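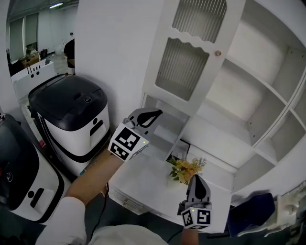 A white cabinet with the lower compartment open

Bulky Item Collection: Frequently Asked Questions
Hodley Department of Household Services
Last updated: 2024-04-23

Who may request a collection?
Any household within the Hodley service area may request a collection. Tenants do not need the written consent of their landlord. Businesses should contact the commercial desk.

Which items are accepted?
Cabinets, wardrobes, tables, chairs, bed frames, mattresses and carpets are accepted. Paint, tires, building rubble and gas bottles are not. Refrigerators and freezers are collected under a separate program.

How many items may be included in one request?
Each request may include up to 5 items. A table and its chairs are counted separately.

Must furniture be emptied?
Yes. Drawers and compartments must be empty, and doors must be taped or tied shut. Glass shelves should be removed, wrapped and labeled. Crews will leave behind any item that still contains personal belongings.

Is there a weight limit?
No single item may weigh more than 400 pounds. Pianos are not collected.

Where should items be placed?
Items should be placed at the curb by 6 a.m. on the assigned date. Sidewalks must remain passable. Residents of the Edach apartments should use the marked area behind the east entrance.

Can usable furniture be donated instead?
The Juver Reuse Center accepts clean furniture in working order. It received 3,044 pieces last year. Donors must bring items to the center themselves; pickup is not offered.

When is the service unavailable?
Collections are suspended during the last week of October for vehicle inspection.

Whom should I contact about a missed collection?
Please write to Malte Böttcher, Collections Supervisor, at the Department's main office, and include your request number.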